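바른버그(Varnberg), 해양 화물보험 시장 보고서 발간… “컨테이너는 바다에 빠지고, 서류는 책상에서 빠진다”

2018년 10월 17일 수요일

보험시장 조사업체 바른버그가 아시아 태평양 지역의 해양 화물보험 시장을 다룬 신간 보고서 「해양 화물보험: 약관, 요율, 그리고 그 밖의 오해」를 발간했다. 분량은 196쪽이며, 본문 뒤에 61개의 표가 붙어 있다. 표만 보겠다는 고객이 해마다 있어서 올해는 표를 뒤쪽에 한꺼번에 모았다. 본문을 쓴 사람들의 심정은 보고서에 수록하지 않았다.

해양 화물보험은 손해보험 가운데 가장 오래된 종목에 속한다. 오래된 만큼 문장도 오래되어, 현장에서 쓰는 약관에는 지금도 해적과 투하(投荷)와 선장의 악행이 나란히 등장한다. 정작 요즘 화주가 자주 부딪히는 문제는 훨씬 밋밋하다. 환적항에서 며칠씩 서 있는 냉장 컨테이너, 품명이 두 가지로 적힌 송장, 도착지 창고에 들어간 뒤에 발견된 파손 같은 것들이다. 이번 보고서는 해적보다 이런 쪽에 지면을 훨씬 많이 할애했다. 해적을 기대한 독자에게는 4장 후반의 짧은 절을 권한다.

보고서는 시장을 화물 종류(일반 화물, 냉장·냉동 화물, 벌크 화물, 프로젝트 화물)와 가입 주체(제조업체, 무역상사, 운송주선인, 창고업자)에 따라 나누어 분석한다. 두 기준을 교차한 표도 실었다. 교차표에는 빈칸이 제법 있는데, 해당 칸에 시장이 없어서 비어 있는 경우와 보험사가 답을 주지 않아서 비어 있는 경우를 기호로 구분했다. 후자의 기호가 더 자주 나온다.

조사는 올해 3월에 시작됐다. 바른버그는 보험사, 중개사, 화주 기업의 실무자를 대상으로 설문지 3,000부를 배포하고, 회신 내용을 후속 면담으로 보완했다. 설문지의 마지막 문항은 “귀사의 보험 담당자는 적하보험 약관을 처음부터 끝까지 읽은 적이 있습니까”였다. 이 문항의 무응답률이 다른 모든 문항보다 높았다. 조사팀은 이를 답으로 간주할지를 두고 한동안 논의했으나, 결국 무응답으로 처리했다.

보고서의 책임 연구원인 구도 기요시(Kiyoshi Kudo)는 “화물보험료가 비싸다는 불만은 어디서나 들을 수 있었다. 얼마를 내고 있느냐고 물으면 대개 다른 부서를 소개해 주었다”고 말했다. 그는 “그 다른 부서에서 다시 처음 부서를 소개해 준 회사도 있었다. 그 회사의 보험료는 끝내 알아내지 못했지만 구내식당 메뉴는 꽤 자세히 알게 됐다”고 덧붙였다.

보고서가 가장 길게 다루는 주제는 위험이 축적되는 장소의 변화다. 화물보험의 요율은 전통적으로 항로와 선박을 중심으로 산정되어 왔다. 그러나 선박이 커지고 항만이 대형화되면서 한 장소에 쌓이는 화물의 가액도 함께 커졌다. 배가 항해하는 동안에는 위험이 여러 바다에 나뉘어 있지만, 야적장에 모이면 같은 바람과 같은 물을 한꺼번에 맞는다. 조사에 응한 인수 심사역들은 이 점을 잘 알고 있었다. 다만 자기 회사가 특정 항만에 오늘 얼마를 걸고 있는지 말할 수 있는 사람은 드물었고, 알아보고 연락하겠다는 사람은 많았다.

두 번째 주제는 보관 중 위험이다. 약관상 운송의 ‘통상적인 과정’이 어디서 끝나는지는 오래된 논쟁거리이며, 보고서도 이를 끝내지 못했다. 창고에 들어간 화물이 다음 행선지를 기다리는 중인지, 아니면 화주가 잊어버린 것인지는 겉모습만으로 판별하기 어렵다. 보고서는 보관 담보 특약의 국가별 사용 현황과 특약 문구의 차이를 정리했다. 같은 뜻의 문장이 나라마다 길이가 다르며, 긴 쪽이 반드시 명확하지는 않다는 점도 확인할 수 있다.

세 번째는 기술이다. 컨테이너에 부착하는 온도·충격 센서가 보급되면서 사고 시점을 특정하기가 쉬워졌다. 보험사는 이를 환영하고, 화주도 자기 책임 구간이 아닌 것으로 나올 때에는 환영한다. 보고서는 센서 기록을 보험금 청구에 활용하는 절차와, 기록이 서로 어긋날 때 생기는 분쟁의 유형을 별도의 장으로 구성했다. 센서가 배터리 방전으로 침묵한 경우도 한 절을 차지한다. 해당 절은 생각보다 길다.
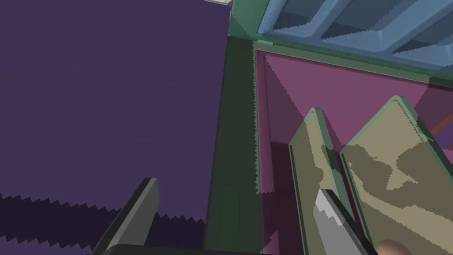 요율 전망에 대해서는 신중한 입장을 취했다. 보고서는 인수 능력 공급이 줄어드는 경우와 현 수준을 유지하는 경우의 두 시나리오를 제시하며, 어느 쪽이 실현될지는 단정하지 않는다. 지난 판에서는 단정했다. 당시의 전망과 실제 결과를 비교한 표가 부록 마지막에 실려 있으며, 글자 크기는 다른 표와 같다. 이 점은 편집부가 특히 강조해 달라고 요청한 사항이다.

사례 연구에는 중견 운송주선업체 클라누너(Clarnuner)와 냉동식품 수입사 호시노(Hoshino)가 참여했다. 클라누너는 여러 건의 개별 증권을 하나의 포괄예정보험으로 통합한 과정을 공개했다. 통합 과정에서 같은 화물에 보험을 이중으로 든 구간과 전혀 들지 않은 구간이 함께 발견됐는데, 회사 측은 “평균으로 보면 적정하게 가입되어 있었다”고 설명했다. 호시노는 냉동 화물의 온도 이탈 사고에 대비해 청구 서류 목록을 다시 만들었다. 새 목록은 한 장이며, 이전 목록은 바인더였다.

출판 및 배포는 전문 출판사 펀데일(Perndale)이 맡는다. 보고서는 인쇄본과 전자 파일로 제공되며, 시장 데이터는 스프레드시트 형식으로 별도 구매할 수 있다. 전자 파일에는 검색 기능이 포함되어 있다. 기존 고객에게는 개정 내용 요약본을 함께 발송한다. 요약본이 너무 길다는 지적에 따라 요약본의 요약도 준비했으나, 이것은 요청하는 고객에게만 보낸다.

보고서의 주요 수록 내용은 적하보험 약관의 변천과 국가별 적용 현황, 화물 종류 및 가입 주체별 시장 구조, 항만 축적 위험, 보관 담보 특약, 센서 기록과 손해 사정, 공동해손 정산 실무, 요율 시나리오, 사례 연구 순이다. 공동해손 장은 이번에 새로 썼다. 다른 사람의 화물을 살리느라 바다에 던져진 물건의 값을 왜 내가 나누어 내야 하는지 묻는 화주가 여전히 많고, 그 질문에 전화로 답하는 데 지친 중개사들이 인쇄물을 원했다.

바른버그는 다음 과제로 내륙 운송 구간의 보험 실태를 조사할 계획이다. 구도 연구원은 “바다에서 육지로 올라오면 일이 쉬워질 것으로 기대하고 있다”고 밝혔다. 이어 “트럭 회사 면담 일정을 잡기 시작한 뒤로는 그 기대를 조금 낮췄다”고 말했다.

바른버그는 손해보험 분야의 시장 조사와 데이터 자료를 발간하는 독립 조사업체다. 재산보험, 배상책임보험, 해양보험에 관한 정기 보고서를 내고 있으며, 보험사와 재보험사, 중개사, 기업의 위험관리 부서를 고객으로 두고 있다. 보험을 직접 판매하지 않으며, 어느 보험사가 좋은지 묻는 전화에도 답하지 않는다.

보고서 구매와 목차 열람은 펀데일 고객 창구에서, 취재 및 인용 문의는 바른버그 홍보 담당 부서에서 받는다. 표를 인용할 때는 표 번호와 보고서 제목을 함께 적어 주기 바란다. 제목이 길다는 의견은 이미 여러 차례 접수했다.

문의하기 | 개인정보 처리방침 | © 2018 Varnberg. 무단 전재 및 재배포 금지 | 맨 위로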